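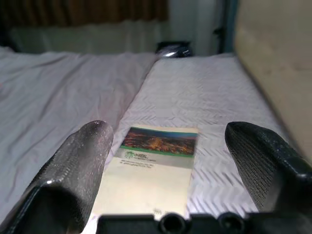

Skolta Bedroom Handling Set
Data card, revision 4

Summary

The Skolta Bedroom Handling Set is a collection of demonstrations in which a person guides a two-armed robot through short household tasks by remote control. All tasks take place on or beside a bed and involve thin, flat or soft items such as booklets, cushions and sheets. The set was prepared by the Kollár group for work on imitation learning and is maintained by the Brornotley office.

Contents

The current release covers 11 tasks in 13 rooms. Each episode contains color video from a head view and from the wrists, joint positions for both arms, gripper opening, and the commands sent by the operator. A short written instruction is stored with every episode. Video and joint data share one clock. Episodes are stored in separate folders, grouped first by room and then by task.

Collection procedure

Operators control the arms through a pair of hand-held leader arms. Before recording, each operator completes 20 practice episodes, which are not included in the release. An episode begins with both grippers open and clear of the item to be handled. The operator may pause but may not touch the items by hand until the episode is closed. 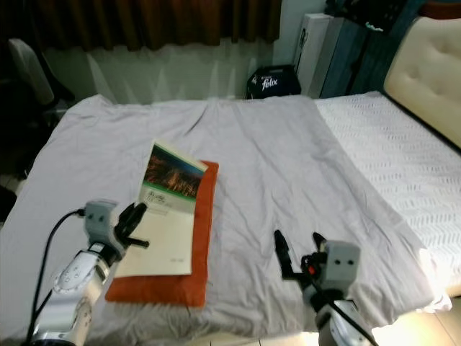 Rooms are used as found. Bedding is not smoothed between episodes, and furniture and personal articles in the background are left in place. Lighting is whatever the room provides at the time, including strong daylight from one side. Users who require even lighting should apply their own filter; the room index lists the time of day for each session.

Booklets and other printed items are handled both open and closed. They may rest directly on the bedding or on top of another item, and their starting angle varies.

Labels

Every episode carries one of three outcome labels: complete, partial or failed. Labels are assigned by a reviewer other than the operator. Failed episodes are kept in the release and can be excluded with the outcome field. A dropped item that is picked up again within the same episode does not change the label.

Known limitations

Thin items are often hidden by the fingers in the wrist views during the final approach. Objects at the far side of the room may be blurred in those views. Text on printed items is not always legible and has not been transcribed. No force readings are provided.

The Grurkholm rooms were recorded with an earlier gripper calibration. Values for gripper opening in those folders should not be compared directly with the others. Corrected values are planned for the March release.

Access

Requests for access and reports of damaged files should be sent to the Brornotley office, with the room and episode number in the subject line.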